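Menero: Frequently Asked Questions

Last revised in August. Questions about the method go to Seema Tomar; questions about the data and the checkpoints go to Thảo Lý.

What is Menero?

Menero is a method for training manipulation policies from wrist-camera video. It adds one component to a standard imitation learning setup: a progress head that estimates, at every control step, how much of the current subtask remains. The policy receives that estimate as an extra input. The code, the trained weights and the evaluation scripts are released together.

What problem does it address?

Policies trained by behavior cloning often stall between subtasks. After placing one item, the arm hovers, returns to the same container, or repeats a grasp it has already completed. The observation at the end of one subtask can look nearly identical to the observation at the start of the next, and a policy with a short history has little to separate the two. The progress estimate gives it something to separate them with.

Which task was used?

Burger assembly on a tabletop. The ingredients sit in clear containers and the burger is built on a tray. We chose it for three reasons: the order of the steps matters, the items overlap in their containers, and thin slices are hard to grasp one at a time.

Is the progress head trained with manual labels?

No. Progress targets are computed from the gripper state and the time index within each demonstration. Subtask boundaries are placed at gripper openings that follow a closed interval longer than a set threshold. The default threshold worked for all of our operators. If your operators open and close the gripper often while deciding where to grasp, raise it.

How many demonstrations are in the training set?

927, after filtering. A demonstration was removed if the arm hit a joint limit, if the operator aborted, or if the camera stream dropped frames. Failed grasps followed by a successful retry were kept. Removing them made the policy worse at recovery.

Why only a wrist camera?

Mostly cost of setup. A fixed external camera has to be recalibrated each time the table or the arm is moved, and our station is moved often. The wrist view also keeps the fingers in the image at a constant position, so the network learns quickly to ignore them as background and use them as a reference for distance. 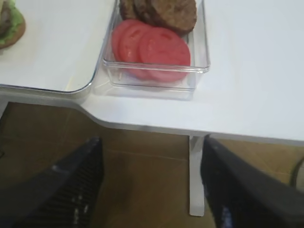 The drawback is field of view. When the arm is low over one container, the others may be partly or fully outside the image, and the policy has to act on what it saw earlier. Menero keeps a history of 15 observations, sampled at a lower rate than the control loop. Shorter histories brought the stalling back. Longer ones increased memory use without a measurable gain.

How is clear plastic handled?

There is no special treatment. The policy uses color images only, and no depth is computed. An early version used a depth sensor, and its readings on transparent walls and rims were too noisy to keep. Reflections in the base of a container do cause some errors, mainly a grasp height that is slightly too low.

What is the success rate?

Menero completed 71 percent of full assemblies. An assembly counts as complete only if every item is on the burger in the correct order and no item has been dropped outside the tray. Partial completions count as failures. Per-subtask rates are listed in the results table of the report and should not be multiplied together, as failures in consecutive subtasks are correlated.

What are the baselines?

Turkilix and Prendetti, both in-house. Turkilix is the same network with the progress head removed. Prendetti keeps the head but trains it as an auxiliary loss and does not feed the estimate back to the policy. Turkilix stalls most. Prendetti is close to Turkilix on full assemblies, which suggests that the benefit comes from the feedback path and that the extra loss contributes little.

What are the known failure modes?

There are two main ones. The first is picking up two overlapping slices at once. The progress head treats this as a normal grasp, so the policy continues. The second is a false jump in the estimate when the fingers close on nothing. The policy then moves to the burger with an empty gripper and opens it. A grasp check on finger width removes most of these cases, but it is disabled in the reported numbers.

Can I use it with a different gripper?

Yes, if it has a parallel opening motion and reports its width. You will need to retrain. We tried the released weights on the Marchetti gripper without retraining and the results were poor; the fingers occupy a different part of the image.

What hardware is needed for inference?

One consumer GPU is enough. The policy outputs short action chunks, and inference for the next chunk runs while the current one is being executed. To train from scratch, use 2 GPUs with the default batch size, or one with gradient accumulation enabled in the config file.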